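Workshop Tips: Demonstrating Small-Parts Sorting by Hand
Claladell Training Workshop, Bench Notes
Revised 26 Jun 2021

These notes are for staff and visiting students who record sorting and storage tasks with the hand-held grippers. They assume that the reader has completed the safety talk and can already open, close and zero a gripper without help. Questions of software are covered in the Telenska handbook and are not repeated.

Preparing the bench

Wipe the table before each session and let it dry fully. Smudges that a person would ignore may be picked up by the camera. Cover the top with a plain sheet and pull it smooth at the corners. Clear away rulers, cups, labels and spare parts, and move them off the table altogether — a shelf within reach is still a distraction to the operator.

Check the finger pads. Grit on the pad face will scratch clear plastic and will also change the grip from one recording to the next. A damp cloth is sufficient. Do not use solvent on the pads, and do not use kitchen spray, which leaves a film.

Tighten the pad screws at the start of the day. A pad that has worked loose by even 2 millimeters will show in the recordings as a hesitation before each grasp.
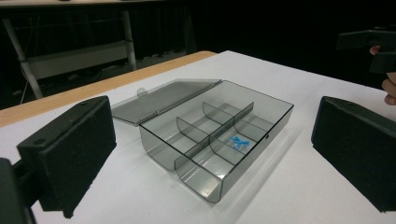 Divided boxes reward a slow approach. Open the lid before recording unless opening it is part of the task, and lay it back flat on the table so that neither finger strikes it on the way in. Set the box at a different angle for each group of recordings. With a smoky, see-through box of six compartments, the dividers can be hard to make out against the walls, and a brightly colored part such as a small blue clip is far easier to follow than a clear or gray one. Approach from above the compartment, keep the fingers clear of the divider tops, and pause briefly before closing on the part.

Working with two grippers

Decide beforehand which hand will steady the box and which will handle the part, and keep to that choice for the full group. The idle gripper should be held up and away from the work. Resting it on the table invites a bump, and the bump will be recorded as part of the task.

Recording

A group consists of 100 demonstrations. Stop for a rest after every 9. Tired wrists produce short, jerky movements, and these are difficult to remove later. If a part is dropped, finish the movement calmly, mark the recording as a drop and begin again. Drops are kept in a separate folder under the Rivel naming rules.

The May collection closed with 1,851 accepted demonstrations. Most of the rejected ones had been started before the operator's hands were still.

Putting away

Empty the box, close the lid until the latch seats, and return it to the Siliņa cabinet. Hang the grippers by their handles — never by the cable.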